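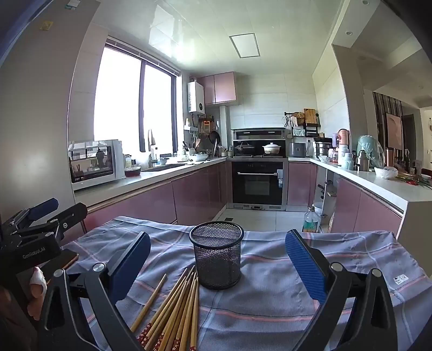

Plaid tablecloth, mesh cup and chopsticks, with the kitchen behind.

Household Linens Board > Care and Laundering
Topic: Table cloths in the shared kitchens — proposed care standard
October 2024

Gulitley_Residences
Members are invited to comment on the proposed care standard for table cloths in shared kitchens. The present practice at Gulitley is that each floor launders its own cloths as it sees fit. Following the June inventory, which recorded 431 cloths in service and 183 withdrawn for shrinkage, fading or torn hems, the housing office is considering the following terms.

1. All woven cotton cloths are to be washed cold and line dried.
2. Cloths are to be pressed before they are returned to the table.
3. Repairs are to be made in matching thread where such thread is in stock.
4. Care labels are to remain attached.

Comments will be received in this thread until the end of the month.

hemline_office
Our residence adopted similar terms and I can support items 1 and 4 without change. Item 2 should be removed. Pressing a cloth that will be used at breakfast the next morning is a poor use of staff time, and residents have never raised a complaint with us about creases.

Nowakowski_Hall
We must respectfully disagree with the previous member. A pressed cloth lies flat, and a cup set down on a fold is more likely to tip. Nowakowski Hall has pressed its cloths for many years and our spill reports are low.

hemline_office
Are those reports compared with a period when the cloths were not pressed? If no such comparison exists, I do not see how the low figure can be credited to the iron.

Nowakowski_Hall
No comparison was made. The hall's position on pressing remains the same.

warp_and_weft
I wish to address item 1. Cold washing is suitable for color retention, particularly in checks and plaids where a red line may bleed into a pale ground. It is not sufficient for cooking oil. Our laundry treats oil marks with plain dish soap before the wash and allows the cloth to stand overnight. A warm wash is then used for any cloth with a remaining mark. I would ask that the wording be changed to "cold, or warm where stained."

Gulitley_Residences
Thank you. The amended wording for item 1 is acceptable to this office and will be entered in the draft.

Tamurix_Supply
As a supplier to several members of this board, we would note that shrinkage is most often the result of machine drying. Cloths sold under our Tamurix line are cut with an allowance for one warm wash. They are not cut with an allowance for the dryer.

second_floor_rep
Line drying is not possible in every building. Ours has no yard and the drying room is 2 flights down, with a single rack. If item 1 is adopted as written, the residents on my floor will simply stop using cloths. I request an exemption for buildings without adequate drying space — or a budget for racks.

hemline_office
Seconded. A low dryer setting, with the cloth removed while still slightly damp, has given us satisfactory results.

Tamurix_Supply
We would not recommend it for the heavier weaves.

warp_and_weft
On item 3, may I ask whether the thread is to be bought centrally? The Fikex catalog lists a 3,000 yard cone in gray, which would serve most of the plaids in use at our site. Zigzag stitching holds well on a loose weave and can be done by anyone with a basic machine.

Nowakowski_Hall
Central purchase is supported. We would add that visible mending in a contrasting thread should be permitted. Several of our residents prefer it.

Gulitley_Residences
The office has noted the comments on items 1 and 3. Item 2 remains open, as does the matter of drying racks. Members who wish to submit a cost estimate for racks may attach it to a reply in this thread.

second_floor_rep
An estimate for two folding racks will follow once I have measured the hallway.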